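Zultanero casts Kiều Phan as lead in feature adaptation of Ranudis

Filming begins in Drukcombe in November

DRUKCOMBE – Production company Zultanero has confirmed that Kiều Phan will play the title role in Ranudis, a live-action feature based on the comic series of the same name.

The film will be directed by Hường Từ from a screenplay by Toàn Châu, who wrote the original comic. Filming starts in November and will take place entirely in and near Drukcombe, with studio work at the former wool store on the harbour.

Ranudis follows a night-shift ferry engineer who finds that she can stop any machine by touching it, but can't always get it going again. The comic ran for 13 issues and has since been collected in 3 volumes. The screenplay covers the first volume and parts of the second.

Phan is best known to television audiences for five seasons of the hospital drama Dương, in which she played the registrar Linh. Ranudis will be her first leading role in a feature.

"I read the first issue in a laundromat years ago and bought the rest that week," Phan said. "She's a tired person with a job she's good at, and then this thing happens to her. I wanted to play the tired part as much as the other part."

Từ said the production had met with a number of actors over the past year before offering Phan the role.

"Kiều read the engine room scene twice, once loud and once very quiet," Từ said. "The quiet one is how we'll shoot it. I didn't see the character that way until she did it."

Thoa Văn joins the cast as the ferry's skipper, a character who appears only briefly in the comic and has been given a larger part in the film. Casting for the remaining roles is under way and will be announced separately.

Châu said some changes had been made to the story for the screen, including a new ending.

"The comic finished where it did because I'd run out of pages," he said. "I've had time to think about it since then. Readers will recognise most of what they see, and I'd ask them to be patient with the dog."

The producer is Cúc Thái for Zultanero. Thái said the company planned to hire local crew wherever possible and would be looking for extras for the ferry terminal scenes, which will be filmed between 9 pm and 4 am. No acting experience is needed, but applicants must be 18 or over and available for at least two nights. Details will be posted at the Drukcombe library and on the Zultanero website.

A release date has not been set. Zultanero expects to finish the film's visual effects in-house – the same team worked on the storm episodes of Dương.

Interviews with Kiều Phan and Hường Từ can be arranged through the Zultanero publicity office. Requests to visit the set should be made in writing before filming begins.
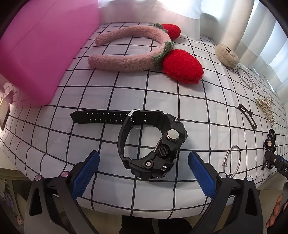

Cover art from the comic may be reproduced with coverage of this announcement, provided Toàn Châu is credited as writer.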